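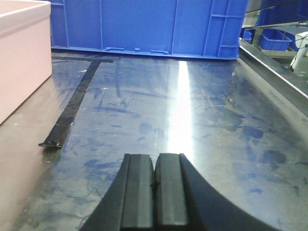 Kerstin Lindqvist
Director of Civic Programs, Lunde Institute
Jun 27, 2021

Independence Day asks little of most citizens beyond a day off work. It should ask somewhat more. In January, 217 residents took the oath of citizenship in our county, and many had studied the Constitution more closely than those of us born to it. Their example deserves a response. Before the fireworks this year, families should read the Declaration aloud, including the long list of grievances that is usually skipped. Gratitude for liberty begins with knowing what was claimed, and at what risk.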